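Shared workshop puts its two-armed home robot on show, and asks visitors to keep expectations low
2019-05-01
For immediate release

The Tusuveo shared workshop will open its doors for a first public look at Brendar, a two-armed household machine built by members over 28 weeks of evenings. Parts have cost 700 pounds so far, not counting the second-hand arms.

"I voted against calling it a home helper," said Lucyna Wróbel, who keeps the build log. "It has yet to save anyone a minute of housework."
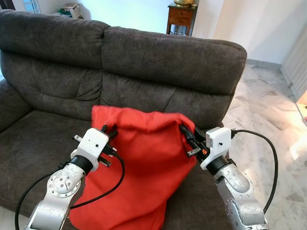
Soft things remain the hard part of the build. A box keeps its shape when a gripper closes on it and cloth does not, so the members have spent most of their time since February on bags, towels and pillowcases. Holding a bag open takes both arms, one gripper pinching each side of the rim, as with the red one on the sofa. Wróbel does not think much of this as an achievement. Filling the bag is a separate job, and in the last round of tests Brendar got through 8 of 69 attempts without a person stepping in.

Szymon Śliwiński, who wrote the control software, is more hopeful and expects better results once the gripper fingers have been redesigned. The log records that he expected the same of the previous fingers.

Visitors may handle the spare gripper and read the full log, failures included. No date has been set for a finished machine and none are for sale. Plans and code will be given out on request, with no promise that they work.

Press contact: Jadwiga Wilczyńska, Tusuveo shared workshop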